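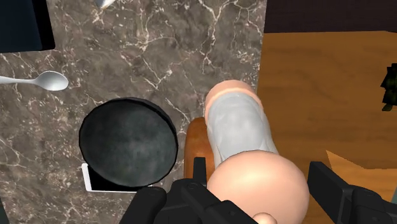
Droltar Kitchen Chores, README

Last edited 7 April 2019

Hi, and thanks for downloading this. Droltar is a set of simulated kitchen chores for a robot arm with a two-finger gripper. I built it to answer a question my relatives ask me every January, when we're all standing around a sink full of holiday dishes: can a robot do this yet? My answer used to be a shrug. Now it's a folder with 788 episodes in it, and a slightly longer shrug.

Please read the part called Things that will bite you before you train anything. I mean it!

What's in the folder

There are 788 episodes. Each one is a single try at a single chore, saved from start to finish, whether it went well or not. Of those, 700 are in the training split and the rest are held back for testing. Every episode has the view from the camera near the gripper, the joint positions, how far open the fingers are, and a short text line saying what the arm was asked to do. Everything is rendered. No real kitchens were harmed (mine came close once, but that was me and a pot of beans).

The chores are small ones. Pick a thing up off the counter, carry it over to the wooden table next to it, set it down, let go. Move the spoon. Clear a spot. I wanted the boring stuff people do forty times a day without thinking, because that's where I think machines still have the most trouble. Chess is easy by comparison, nobody's bishop rolls off the board.

Two rooms are included. Cindport has the marble counter with a lower wooden table beside it, and Timarville is plainer, all one height and one color. If you're just getting started, use Timarville. Cindport is where good policies go to be humbled.

Why Cindport is hard

First, the marble. It's a busy gray-brown with pale veins running every which way, and a silver spoon lying on top of that is not as easy to find as you'd hope. My first detector was very fond of veins. It reached for them constantly.

Second, the drop. The counter and the table are at different heights, so an arm that has learned "lower until you touch" on one side has the wrong idea on the other. I watched a lot of early runs let go of things far too high, as if the table came up to meet them.

Third, the big rounded cylinder, which I've grown to hate. It's beige with a whitish sleeve around the middle, and its ends are smooth and round, so there are no corners to help you. Held between two hard fingers it can easily end up on a slant, and then you have to decide whether to put it down and try again or carry on and hope. People do this sort of fixing with their fingertips and never notice. The gripper has no fingertips to speak of, and it fills a good chunk of the camera view when it's holding something big, so it's also blocking its own sight of the place it wants to go.

So can it do chores yet?

Sort of. My best policy does fine with one object on a clear patch of counter in Timarville. I'd let it put away a cup, if the cup was in simulation and I didn't like the cup. Add a round black pan, some flatware and a couple of flat things lying about and it gets a lot worse. It's slow, too. Even when a run goes well, I could have cleared the counter and been back on the couch.

What surprised me is that the reaching part is pretty good now. Letting go is the hard part! Putting something down gently, where you meant to, so it stays there after the fingers open, that still goes wrong more than anything else in here. If you work on placing, please use this set, and please write to me.

Things that will bite you

Some episodes start with the object already in the gripper. I did that on purpose so placing could be practiced by itself, but if your code expects every run to open with a reach, it'll be confused. Check the start flag.

Failed tries are kept and marked. If you don't filter them, you'll be teaching your robot to drop things, and it will learn quickly.

Episodes stop at 1,000 steps no matter what. A few of the Cindport ones were still making progress at that point, and they're marked as failed. I went back and forth on this and may change it.

The text lines were typed by me, late at night. There are typos. I left them in, figuring that a house robot will have to cope with people like me.

Friction is one value for everything in the room. Real wood and real stone don't work that way, so don't take a placing score in here as a promise about your own kitchen.

Getting it running

Unpack the folder, keep the two room folders side by side, and open the viewer that comes with it. I called the viewer Kostiuk and there's no good story behind that. Press the space bar to step through an episode. If you get a black window, close it and open it a second time. I don't know why that works.

Using and sharing

Free for research, teaching and messing around. Please don't repost it with the failed episodes taken out, they're the most useful part. I'm planning more episodes with wiping and stacking once I can get a sponge to behave.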